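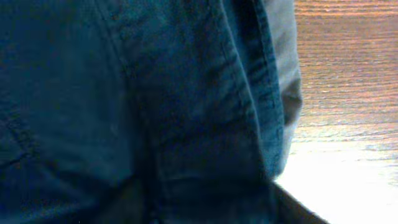 An unnamed list member wrote in January:

> I bought unsanforized denim from Kalogeropoulos and want to hem it
> before the first wash, so the fold sets while the cloth is still stiff.
> The shop leaflet says to allow "a little" for shrinkage. Is there a
> usable number? Also, does it matter whether the first soak is done hot
> if every later wash will be cold? I have no dryer.

Posted to Brolia Cloth and Laundry, February 2, 2025
2,194 views | 2 replies

There is no general number. The allowance depends on the weave, the finish and how much tension was left in the roll. Measure it on your own piece.

Procedure I use:

Cut a test piece from the same roll, full length in the warp direction if you can spare it. Let it lie flat overnight in the room where you will measure. Mark two points along the warp with cotton thread, one stitch each, knotted. Pen marks migrate and chalk is gone after the first rinse. Mark a second pair across the weft. Write the distances down before the cloth goes anywhere near water.

My last Kalogeropoulos piece had warp marks at 495 mm. After a hot soak and a line dry they were at 459 mm, a loss of 36 mm, or 7.3 percent. The weft loss was too small to separate from reading error. I would not carry that figure over to your roll, but it does show that "a little" is no help when you are cutting a leg.

On the hot soak: yes, it matters. Most of the relaxation comes with the first full wetting, and heat gets more of it out in one go. With a cold soak first, the rest arrives over several washes, and the hem is already sewn by then. If you are certain the garment will never see warm water, a cold soak repeated until two readings agree will do.

On hemming first: I advise against it. The hem has several layers and a line of thread that does not shrink at the same rate as the cloth. You get the rope effect along the fold, which some people want, but you also fix the leg length before you know it. If you want the rope effect, baste the hem long, soak, measure, then decide.

Detergent: none for the soak. I use Truten liquid for later washes, at the soft water dose. Anyone on the Skumormont supply should use the hard water dose and run an extra rinse.

Finished trousers need a different check. You can't put thread marks in something you mean to wear, so measure the inseam from crotch seam to hem edge, flat, no pull. Do it before the item is folded away. A fold that has been sitting in a drawer takes up length, and the reading comes out short until the crease has been pressed out.
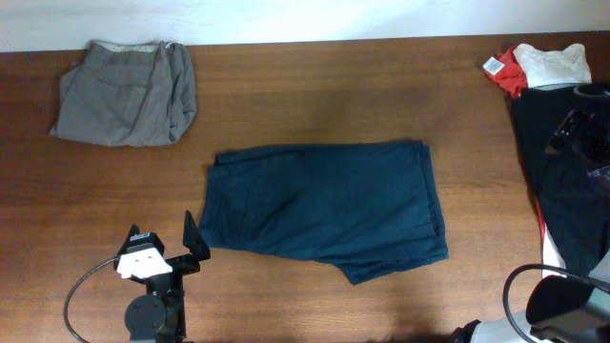
Gray trousers, folded.

Pressing has its own error. Lift the iron and set it down. Sliding it stretches the cloth along the leg, and then the next wash appears to shrink it again. I suspect a good share of the "second shrinkage" reports in the archive are this.

If you run the test, please post both readings along with the soak temperature. A percentage alone can't be checked.

Recent in this list
Re: Zipper tape shorter than placket after wash
Line drying indoors, winter humidity
Thread weight for chain stitched hems
Re: Truten powder residue on dark cotton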